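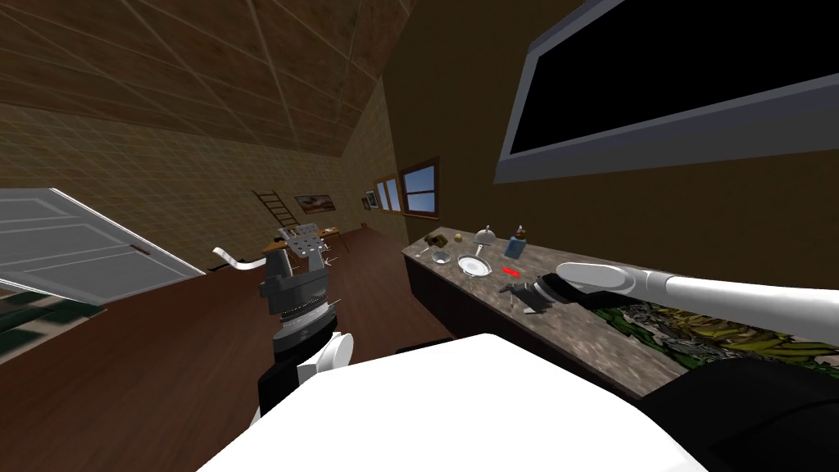 Attic room with the sloped wood ceiling, door open, ladder on the back wall

Stuffy attic room, where do I even start?
posted by tillville_gran, Jan 13, 2024

Hello everybody, and thanks in advance for reading, I know I go on a bit! We're hoping to turn our attic into a sitting room for the grandkids. It's 298 square feet, and even in January the air up there feels heavy after an hour with the door shut. My son-in-law wants to put in a fan for 400 dollars. Is that sensible, or should I try something cheaper first?

Pluder
Welcome! We went through the very same thing with our old place, and I remember how discouraging it was. Before you spend a penny on a fan, leave the door open for a couple of evenings and see how it feels. We trimmed 2 cm off the bottom of ours so air could get under it, and what a difference (the dog was happy too, he likes to see who's coming). If you're still stuffy after that, look at a small vent in the end wall. Mine was around 70 dollars and I put it in on a rainy afternoon.

rundoder
get the fan. we did

Görtz
I'd have someone look at the insulation before you cut any holes, dear. Ours had been pushed right up against the eaves and was blocking the air. Good luck with it, and do come back and let us know how the grandkids like their room!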